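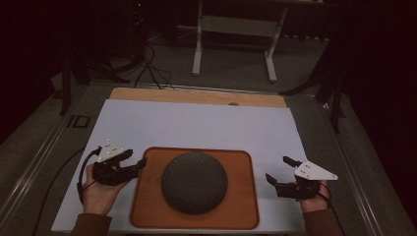
Week 5 — can machines do chores yet?

Short answer: some, slowly. Shop floor is easier, same part in the same spot all day. At home nothing stays put. Cavalcanti's point from last time — reaching is mostly solved, letting go is not.

Today: object on a tray. Sounds trivial. Where to grip something round? How wide to open? What if the tray slides? Think about teh rim too.
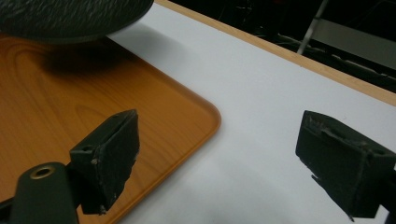 Fig. 2. Fingers open, tray corner between them, round object at top left.

Worn finger pads = different friction. Write down pad condition before every run, Rin Yokoyama will check.

For September: read Halilović ch. 5, one page on a chore you think is still to hard and why.

Related
Jullcombe lab sheet: trays and lids
Renanen reading list
Week 4 notes — shelf picking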